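How does a computer mouse know where it's going?
By Rosalinda Ambrosio
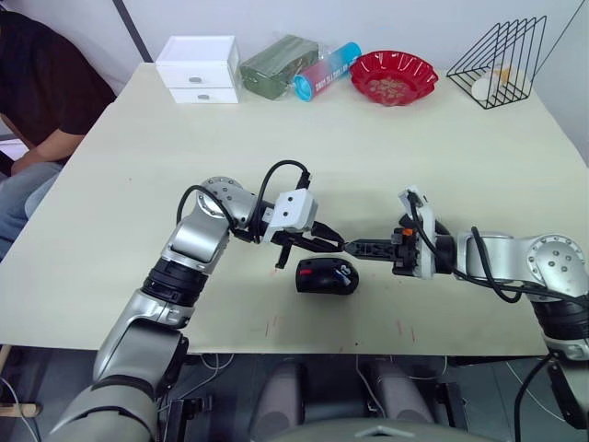
EVERYDAY THINGS / Ages 7 to 11

I've got a confession to make. For years I used a computer mouse every single day and I never once wondered how it worked. I pushed it, the little arrow moved, job done! Then a boy called Jericho Umali wrote in and asked me, "How does the mouse know which way I pushed it if it can't see?" and I thought, ooh, good question, and went off to find out.

And guess what, Jericho. It can see! Sort of.

Turn it over
If you've got a mouse at home, ask a grown-up if you can turn it upside down. There's usually a small hole or window in the bottom, and on lots of mice you'll spot a red glow coming out of it. (Don't stare right into it, please. Some mice use a laser, and lots of those have a light you can't see at all, so it's best not to look straight in.)

Behind that window is a tiny camera. It isn't the sort you'd take on holiday, because its pictures are titchy and a bit blurry and you'd never want one on the fridge. What it's brilliant at is being quick. A mouse can take 2000 pictures in one second! Try saying "one elephant" out loud. That's a second gone, and the mouse has filled a whole photo album.

Pictures of what, though?
Pictures of your desk. Now, you might think a desk is smooth and boring and looks the same all over, but get close enough and it's covered in bumps and specks and scratches. The light shines across sideways, so every little bump makes a little shadow, the same way your own shadow goes long and stretchy when the sun is low in the evening.

The mouse takes a picture of the shadows, then another, then another. Next to the camera is a chip, and the chip's job is to play spot the difference. Say there was a speck in the middle of one picture and in the next one it's slid a smidge to the left. The speck hasn't gone anywhere, it's stuck to the desk! So the mouse must have gone to the right. The chip tells the computer, and the arrow on your screen goes right as well.

It's a bit like looking out of a train window. The trees whoosh backwards, and your brain knows perfectly well that the trees are staying put and you're the one doing the whooshing.

What mice used to be like
When I was at school in Zadstead our mice had a ball inside, a heavy rubbery one. It rolled when you moved your hand, and as it rolled it turned two little rollers, one for up and down and one for side to side. It worked nicely until it picked up fluff. Then the arrow went all jerky and you had to pop the ball out and scrape the rollers clean, and I'm sorry to say I quite enjoyed that bit.

The very first mouse was made in the 1960s, and it was a wooden box with two wheels underneath. It had a button on top and a wire coming out of it, and people thought the wire looked like a tail. So that's most likely where the name comes from, although the people who were there couldn't quite remember who said it first!

Something to try
You'll need a mouse that's plugged in or switched on, a sheet of plain paper, a magazine and a clear drinking glass with a flat bottom.

1. Move the mouse on the paper and watch the arrow.
2. Do the same on the magazine.
3. Turn the glass upside down (carefully!) and try the mouse on top of it.

What happened on the glass? With my mouse the arrow got stuck and then jumped about. Clean, clear glass has hardly any specks or shadows for the camera to follow, so the poor thing gets lost. Some newer mice manage it fine, so yours might be cleverer than mine.

Words to know
Chip: a tiny flat piece of electronics that does sums very fast.
Sensor: a part that notices something, such as light or heat or movement.
Cursor: the proper name for the arrow on the screen.

Next time I'm answering Lewis Rutherford, who wants to know why a zip gets stuck halfway up your coat and never at the bottom.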